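Speaker notes — "A jar is harder than it looks"
Mendura meetup, July. Slot is 14 minutes plus questions. Rhun is on the clock, look at him at the halfway slide.

Slide 1 — Hello

Say who I am (Suha Sayegh, data side of the Cadum project). Thank Georges for the room and the projector cable.

Start with the question straight away: how many times would you have to show someone how to pick up a jar? Wait. Let people shout numbers. Last time someone yelled "once!" and got a laugh, and it's a fair answer for a person.

Then give ours: 2656 recorded takes so far, and we kept 1532 of them. Leave it up on the screen for a bit before moving on.

Slide 2 — Why we do it by hand

We record people doing the job with hand-held grippers. The learner gets the same kind of fingers it will have to use later, so what it sees in training looks like what it sees at work. I love this part of the method, it's so direct! You pick the thing up and that's your example.

Mention that Karim learned it in one morning and Lama was faster than him by lunch. (He knows I'm telling this.)

Slide 3 — The view from the tool

Go slowly on this one. Most of the room will be used to pictures from across a bench, and it takes a second to find your bearings when you're looking along the fingers.
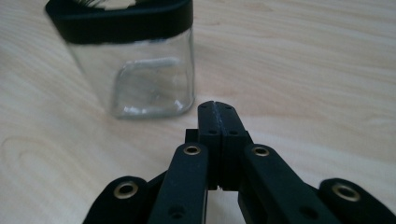 Gripper camera view: fingertips closed, glass jar ahead on the table.

Points to make:
Clear glass is the whole reason we picked this object. You can see the wood grain right through the walls, so a lot of the jar looks like table. What the learner can hang on to is the black band, the bright reflections down at the base and a faint shadow.
Fingertips shut, with bare tabletop still between them and the glass. Ask the room when they would start opening. People disagree, and so do our recordings, and that spread is useful to us.
The jar runs out of the top of the picture. From down here you never get the full story, so we need a second view.

If someone asks about image size: we shrink everything to 768 on the long side before training. Don't get drawn into it, Rhun will happily talk about it afterwards.

Slide 4 — The view from above

Let them enjoy having the whole table back. 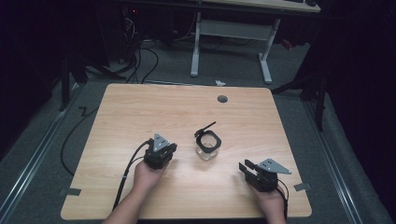
Head view: both hand-held grippers on either side of the jar.

Two hands, two grippers, one jar. Point out that the right one is turned sideways with its fingers towards the glass. Then point at the tab sticking up off the black collar — it's a lovely nuisance. It gives the jar a front and a back, so the same jar turned a little is a new problem, and we turn it between takes for exactly that.

Bright table, dark curtains. Say that we like a plain setting for the first batch and want messier ones after that. Stestura is the name of the plain set, Mansour is going to be the messy one (kitchen benches, window light, other people's mugs).

Slide 5 — What we throw out

This is my favourite slide so don't rush it. We drop a take when:
the person stops to think halfway and the hands just hang there
the two views don't line up in time
the jar starts in the same spot as the take before

We used to drop fumbles as well. Lama talked us out of it. A slip followed by a good recovery is worth keeping, and she now tags those separately so we can find them again.

Slide 6 — Things I'd do differently

Write the labels on the day. We left a pile of them for later and spent a miserable week guessing what we'd meant by "ok-ish".
Swap who's holding the grippers more often. Karim has a very particular way of coming in low, and for a while the learner had it too!
Start with fewer objects. We began with a whole shelf of them and learned much more once we were down to jars.

Slide 7 — Next

Mansour recordings, then lids that come off. Ask for odd-shaped glass — if anyone has a jar at home that annoys them, I want to borrow it.

Questions. If it's quiet, ask Georges about the drawer handles. Leave slide 4 up while people talk.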